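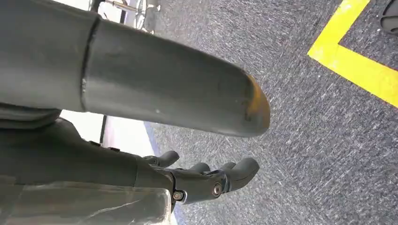 Bimla Semwal says she would have given up on her case after the second phone call if the officer had not rung back, and that she took part last year so that somebody would write that down.

Jalico Research is looking for people who have been robbed in the street, or in another public place, to take part in the second stage of our study of how victims are kept informed.

Call for participants
Study reference: 3141
Closing date for applications: 21st July

What the study covers

We want to know what happens between the day a robbery is reported and the day the case ends, whether that is a trial, a caution or a letter saying that no further action will be taken. We are interested in who contacted you, how they did it, how long you waited and what you were told. We also want to hear from people who reported a robbery and heard nothing back, and from people who decided not to report it at all.

In the first stage, 873 people filled in a short online form. Many of them wrote more in the comments box than in the rest of the form, and the second stage is built on what they said there. It uses long interviews instead of a form.

We are looking for 38 people. You do not need to have filled in the first form.

Who can take part

You can apply if:

you are 18 or over
you were robbed, or someone tried to rob you, in the last five years
it happened in Drudeck or one of the villages served by Drudeck police station
you are able to talk for an hour in English, or in another language with an interpreter

Robbery means that someone used force, or threatened to, in order to take something from you. It does not matter whether anything was taken or what it was worth. If your house was broken into while you were out, or your bag went missing without you noticing, that is burglary or theft and falls outside this study.

We cannot include anyone whose case is due to go to court or is being tried now. If your case is waiting for a date, please do not apply yet. You can ask to go on the list for the next stage, which we expect to open in April.

Witnesses and family members are not part of this stage. A parent or friend may come with you to the interview but we will not record what they say.

What you would be asked to do

There are two interviews. The first lasts up to an hour and a quarter and is held at the Ultora building in Drudeck, on the second floor, or by telephone if you prefer. There is a lift. The second is shorter, usually half an hour, and takes place eight weeks later by telephone.

Between the two we will send you a written copy of the first interview. You can correct it, add to it or strike things out. Please return it in the prepaid envelope within three weeks. If we have not received it by then we will ring you once, and after that we will use the version we have.

You will not be asked to describe the robbery in detail. The interviewer will start with the moment you decided whether to report it. If you want to talk about the event itself you may, but there are no questions on it. You can stop at any point or leave out any question.

Any letters, emails or text messages you received about your case would be useful. Bring them if you still have them. We copy them with names and addresses covered and give them straight back.

Payment and expenses

You will receive a £40 shopping voucher after the first interview and a £20 voucher after the second. If you withdraw part of the way through the first interview you still get the £40.

We pay bus and train fares in full on production of a ticket, and car mileage from any address in the study area. Taxis have to be agreed with us beforehand. We can pay towards childcare, so tell us on the form if you need it.

If you receive benefits, vouchers can sometimes count as income. We can give you a letter stating what you were paid and when, but we cannot advise you on your own claim.

How your information is handled

Interviews are audio recorded. Recordings are kept under a number and not a name, on a system called Xia that only the research team can open. They are deleted once the written copy has been agreed. Written copies are kept for six years.

Nothing you say will be passed to the police, with one exception. If you tell us that someone is at serious risk of harm now, we may have to act on it, and the interviewer will talk to you about that first. The police will not be told who has taken part. The final report will contain quotations but no names, street names or dates.

Taking part has no effect on your case, your right to complain or any claim for compensation. We cannot find out how an investigation is going or ask for one to be reopened.

How to apply

Application forms are available at the Ultora reception desk and at Drudeck library. The form is two pages long. You can fill it in yourself or ask a member of the team to go through it with you over the telephone. Please write the study reference on the envelope if you post it.

We will reply to everyone, normally within ten working days. If more people apply than we have places for, we will choose so that the group includes different ages and cases that ended in different ways. People not chosen will be asked whether they want to stay on the list.

If you are chosen, we will send you an information sheet and a consent form. Read both before you agree to a date. Interview times are available in the morning, afternoon and early evening.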